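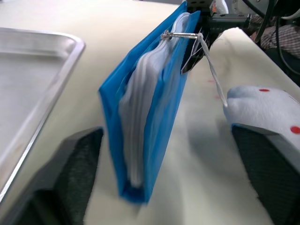

Figure 4. Blue pouch with white sheets inside, metal piece through the top edge.

3.2 Filling and hanging a pouch

Use one Bustine pouch for each set of sheets. The standard size is item 221.

1. Lay the pouch on a clean table and open the top edge.
2. Square up the sheets and slide them in, folded side down. Leave a gap below the top edge.
3. Press the bottom corners out so that the base sits flat.
4. Pass the metal piece through the upper edge of the plastic – go through once only.
5. Lift the pouch slowly and let it hang until it stops swinging.
6. Write the pouch number on the Mirnside record card.

Note: Wavy or layered edges along the side of the stack are normal. Do not take the sheets out to straighten them.

Note: Creases in the plastic do not affect storage. Replace the pouch if the upper edge is torn.

CAUTION: Do not hang a pouch heavier than 800 g. The plastic can tear at the top without warning.

CAUTION: Keep loose cords and threads clear of the opening – they can catch on the sheets when the pouch is emptied.

To empty a pouch, see section 3.4.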